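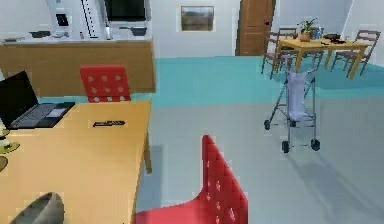
Pritik starts on the second floor after the long weekend, so it's time to explain what the test team has been doing with the door shut since winter.

Most of you know Pritik as the trolley-shaped thing that will be tidying the residents' kitchens in the Naqvi wing. Fewer of you know that it has already tidied one such kitchen 3000 times, none of them real. The practice flat lives in Tilulix, the simulator Vandau licensed with the money we'd all hoped was for a new coffee machine. It has a kitchen counter with a frying pan on it, a remote control on the table, perforated red chairs and a walker with a bag hanging off the front. It's better furnished than our break room and the floor is a very confident shade of teal.

Aminu Obi used to do the evening kitchen round himself. He now does it by watching. His job title has changed to scenario lead, a phrase he says the way other people say "root canal", and his shift begins with reading through whatever Pritik got up to overnight. When a run goes wrong he decides whether the robot was silly or the room was unfair, and writes a note either way. He also decides where the furniture goes. He has put more thought into the placement of one chair this year than in two decades of home ownership.

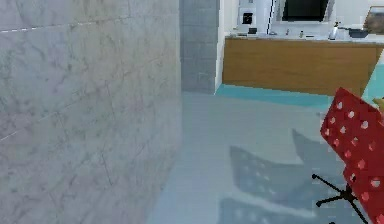
Chairs are most of the trouble, as it happens. A person sees a chair on castors and gives it a shove with one hip. Pritik sees a chair, its shadow, and a backrest full of holes with the floor showing through, and has to make up its mind which of those can be driven over. In the last test block it attempted 221 counter clears and finished 209. Of the 12 it didn't, Aminu put most down to chairs, one to a bottle, and one to what he wrote up as "existential". The vendor has asked him to use the drop-down menu in future.

What changes for the rest of us is less dramatic than the rumours. The evening round stays on the roster with the same number of people on it. Pritik does the clearing and wiping. You do the resident, meaning the chat, the tablets, and the search for the glasses they're wearing. If it stops in a doorway, press the big button once and step back. Please don't press it repeatedly, as though calling a lift.

There are some fair grumbles and they've been passed up the line. Several of you have pointed out that a wiped bench was the only part of the evening that stayed done. Others want to know who fills in the form when the robot drops a plate (you do, sorry, but it's a short form). And the laundry team would like it recorded that they asked for automation first, in writing, and were sent a brochure.

Aminu is running walk-throughs in the training room on Wednesday, twice, so both shifts can get to one. You'll be able to drive Pritik around the practice flat yourself and move the furniture to see how it copes. The current favourite is parking the walker in front of the counter, and he has asked that people try to come up with something new.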